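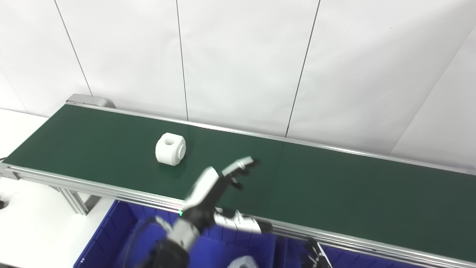 House Rules at the Belt Cell, in Pictures

Hi, and welcome to the gallery page! I'm Mhairi Ogilvie and I look after the written rules for the robot cells at Waltelside. People kept asking me for something shorter than the full rulebook (it runs to 58 pages, so fair enough), and this page is what I came up with. I started with the belt cell, which is the one I get the most questions about, and the other cells will get pages of their own as I get to them.

1. Picking from the belt

One white part on the green belt, and the hand coming in beside it with its fingers open. Our rule for this cell is one part in the pick area at a time, and the blue bin stays under the belt.

And now the rules that go with it, which I've tried to write the way I'd say them to you in the hallway.

Keep the belt clear. No pens, no gloves, no coffee (you know who you are). If it isn't a part for this job, it doesn't go on the belt, even for a second while you tie your shoe.

Speed. New programs run at the slow setting for the first 24 cycles with a person standing at the stop button the whole time. After that you can ask for full speed, and asking means asking Innes Shearer, not just turning the dial! I got this one wrong myself in April and had to start my count over, which took up most of a morning.

Reaching in. Please don't. If a part lands badly, press stop, wait for the arms to settle, and only then go in with your hand. I'd much sooner lose a cycle than fill out an incident form with you.

Bins. Swap the bin only when the cell is stopped, and put it back in the same spot. We had a long argument over whether to tape an outline for it. Torquil Sutherland was for tape, I was against it, and tape won. I've come around, it's pretty handy.

Cables. Walk the length of every cable before the first run of the day and check that nothing can snag when the arm is at full reach. Slow sweep first, then look again. Finlay Gourlay added the second look and I like it a lot.

Two people for any change. One makes the change, one reads it back out loud from the sheet. It feels silly for the first week or so and then you stop noticing.

Logging. Every stop goes in the log, including the boring ones. We're up to 596 entries now, and the boring ones are what got us to move the stop button closer to the operator's left hand (best change we've made, in my opinion).

If you spot a rule here that doesn't match the full rulebook, the rulebook wins, but do tell me so I can fix the page. Next up is the Tindovard cell, as soon as Magnus Cowie sends me his notes. Magnus, if you're reading, I'm still waiting!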